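공유 3 · 댓글 2

오늘은 밖에서 연습을 했다. 실험실 책상에서만 하면 로봇이 그 책상만 배우게 된다고 Efe Garba 씨가 말했기 때문에, 정원 옆 데크에 있는 둥근 유리 테이블을 쓰기로 했다. 나는 그리퍼를 오른손에 들었다. 손잡이는 생각보다 무겁고, 30분쯤 지나면 손목이 조금 아프다.

과제는 간단하다. 병을 잡고, 세운 채로 들고, 다른 자리에 내려놓는다. 사람에게는 간단하지만 나는 처음 열 번을 너무 빨리 했다. Consuelo Iglesias 씨가 기록을 보고 "당신의 손은 급합니다"라고 썼다. 맞는 말이다. 그래서 오후에는 잡기 전에 속으로 둘까지 세고 손가락을 닫았다.

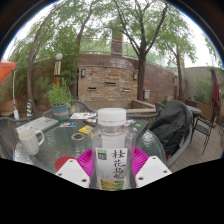

Soditz, 2021년 4월 27일

계화우롱차 병은 투명해서 어려운 물건이다. Kilari 프로그램은 투명한 플라스틱의 가장자리를 자주 놓친다. 다행히 라벨은 하얗고 검은 글자가 크다. 나는 라벨이 있는 아래쪽을 잡는 방법으로 정했다. 너무 세게 닫으면 병이 찌그러지고, 약하게 닫으면 들 때 돌아간다. 이 힘을 로봇에게 말로 설명할 수 없으니 손으로 여러 번 보여 주는 수밖에 없다.

병 뒤에는 진한 분홍색 접시가 있고, 테이블에는 흰 머그컵과 노트북과 카드 몇 장도 그대로 두었다. 처음에는 치우려고 했는데 Efe 씨가 두라고 했다. 보통 사람의 테이블은 그렇다고 한다. 나도 그 생각에 찬성한다. 다만 머그컵을 칠까 봐 왼쪽으로 갈 때마다 팔이 굳었다. 그 동작도 기록에 남았을 것이다. 로봇이 나의 겁까지 배우면 조금 미안하다.

목표는 시연 200번이었고 오늘 한 것은 49번이다. 그중 2번은 병을 기울였기 때문에 빼야 한다. 내일은 위쪽을 잡는 방법도 해 보고 싶다. 자기 전에 파일 이름을 다시 확인할 것. 배터리도 충전할 것.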